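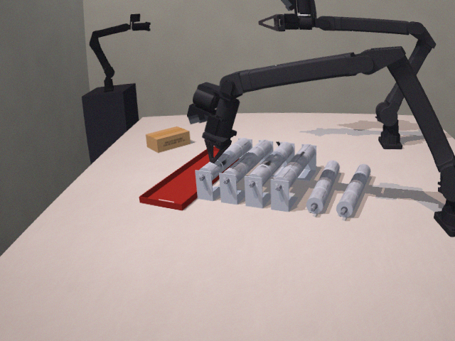
Gray cylinders lying side by side in a row of raised supports.

Cylinders: A Shape with Two Flat Ends

By Hưng Sầm
2021-10-22
Reading level: ages nine to twelve

A cylinder is a solid shape. It has two flat ends, and each end is a circle. The two circles are the same size and they face each other exactly. Between them is one curved surface. Soup cans, drinking glasses with straight sides, and the cardboard tube inside a roll of paper towels are all close to being cylinders.

A traffic cone is not a cylinder, as its top is narrower than its bottom. A coin is one. It is just very short compared with how wide it is.

The parts of a cylinder

The straight line that runs through the middle, from the center of one end to the center of the other, is called the axis. You cannot see the axis. It is an idea that helps people describe the shape.

The distance between the two ends, measured along the axis, is the height. When a cylinder is lying on its side, people often call this the length instead. The number is the same.

The distance straight across one circle, passing through the center, is the diameter. Half of that is the radius.

When two cylinders lie next to each other and their axes point the same way, we say the axes are parallel. Parallel lines stay the same distance apart and never meet.

Unrolling the curved surface

Take a can with a paper label. Ask an adult to cut the label from top to bottom in a straight line, then peel it off and lay it flat. The label is a rectangle.

One side of the rectangle is as long as the can is tall. The other side is as long as the distance around the can. That distance is called the circumference. To find it, multiply the diameter by pi, a number that is a little more than 3.14.

Suppose a can is 6 centimeters across and the label is 7 centimeters tall. The distance around is 6 times 3.14, or 18.84 centimeters. The label must be at least that long. Real labels are slightly longer, so that one end can be glued on top of the other.

How much fits inside

The space inside a shape is its volume. For a cylinder, you find the area of one circle and multiply it by the height.

To find the area of the circle, multiply the radius by itself, then multiply by 3.14. Our can has a radius of 3 centimeters. Three times three is nine. Nine times 3.14 is 28.26 square centimeters.

Now multiply by the height, 7 centimeters. The answer is 197.82 cubic centimeters. One cubic centimeter holds one milliliter of water, so the can would hold a little less than 200 milliliters.

Making a cylinder wider changes the volume more than making it taller. If you double the height, the volume doubles. If you double the diameter, the volume becomes four times as large. Try the sums yourself with a radius of 6 centimeters and check.

Rolling

Stand a cylinder on one end and it stays where it is. A flat circle is pressed against the table, and friction holds it in place.

Lay the same cylinder on its side and only a thin strip touches the table. In geometry this strip is a straight line with no width at all. In real life it has some width, because materials squash slightly under weight. A small push is enough to start the cylinder rolling.

A cylinder rolls in a straight path. A cone rolls in a circle, because its wide end covers more ground with each turn than its narrow end does.

Each time a cylinder makes one full turn without slipping, it moves forward by its circumference. Our can moves 18.84 centimeters per turn.

There are several ways to stop a cylinder from rolling:

Put a wedge on each side of it. A wedge used this way is called a chock.
Rest it in a groove or between raised supports, so that it would have to climb before it could roll away.
Stand it on its end.

Activity: the rolling test

You will need an empty can, a full can of the same size, a flat board, and a few books.

1. Rest one end of the board on the books to make a ramp 30 centimeters long.
2. Hold both cans at the top, on their sides.
3. Let go of both at the same moment.
4. Write down which one reaches the bottom first.
5. Repeat with a different filling. Broth and thick stew behave differently.

In a can of broth, most of the liquid slides along without turning. Very little energy goes into spinning it, and more is left for moving down the ramp. Thick stew has to turn along with the can. An empty can has nearly all its metal far from the axis, and that makes it slower to start.

Words to know

Axis — the line through the center of both ends.
Circumference — the distance around a circle.
Diameter — the distance across a circle through its center.
Parallel — always the same distance apart.
Radius — half of the diameter.
Volume — the amount of space inside a solid shape.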